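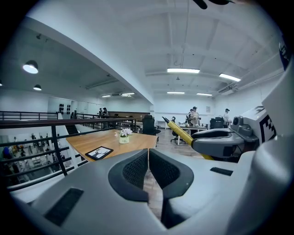
We lost again, 2–0 away to Santoro, and I can't say it was unfair. Raffaele Valentini hit the post before halftime and after that we hardly got out of our own half. Gemma Grasso made a couple of good saves — without her it would have been worse.

That leaves us 13 points off the top with the return game in March. Mirko Fontana should be back from his knee injury by then. I'll be at the home game against Drillon either way.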